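Amon Tower — house and grounds meeting, minutes
January 2019

In the room: Seidu Adjei (chair), Nuala Hegarty, Meinrad Camenzind, Rahel Oberholzer (notes). Sepehr Shojaei joined for items 3 and 4, had a school group till then.

1. Last minutes
Agreed. One fix — the well in the lower yard is the "old well," not the "Roman well." No evidence for Roman. Guides please stop saying it.

2. Visitor numbers
November count was 1,573. Better than feared with the north stair closed. Seidu wants the gate tally and the shop tally put on one sheet, they never match. Nuala says the shop misses kids, gate counts them. Use gate.

3. North stair
Still shut above the second landing. Mason from Mirkemau came and looked. Two treads are cracked right through, the rest just worn. He can cut new ones from the same gray stone but wants the old ones lifted first so he can see what's under. Meinrad not keen on lifting anything before the survey is back. Long talk. Ended up with: survey first, then lift, then order stone. Rope stays up. Sign on the rope has faded, Sepehr to print a new one, bigger.

Question from Nuala whether visitors can go up the south stair and along the wall walk insted. Yes if dry, no more than 30 up there at once. Guide at the top and guide at the bottom. In wind we close it, guide on duty decides, no need to phone Seidu.

4. The 700 years display
Tower is 700 years old next year going by the charter. Rahel has a draft for the panels in the great hall. Comments:
— too much on the siege, not enough on the people who lived here after
— Jankauskaitė family get one line and they had the place longer than anyone. Needs a full panel. They put in the big windows and the walled orchard
— the floor plan is upside down compared with how you walk in. Turn it
— Meinrad thinks the story about the tunnel to the river should go. Sepehr says it's the first thing everybody asks. Keep it, but say plainly no tunnel has been found
Nistaseo quoted for printing, four panels, matte. Price to follow. Seidu wants a second quote.

5. Tapestry room
Blinds down in there from now on, also in winter. Meinrad checked the light meter, readings too high by the east window even on a dull day. Chair with the torn seat goes to the store. Nuala will find something to fill the gap, maybe the oak chest from the landing if it fits thru the door.

6. Moat bank
Brambles back. Cut before nesting starts. No machines on the slope below the chapel, ground is soft and part of the edge slipped in the fall. Hand tools only there.

7. Guide training
Two new guides start in spring. Sepehr will walk them round, Rahel gives them the dates sheet. Dates sheet needs fixing first, has the chapel roof in the wrong century.

8. Other business
Key to the gatehouse cupboard missing again. Whoever has it, please put it back on the hook.
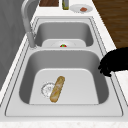 Also the flag rope is fraying, Meinrad to replace before the next high wind. Next meeting when the stair survey is in — Seidu will send a date round. Closed early, R.O.

Contact the tower office | © Amon Tower | Back to top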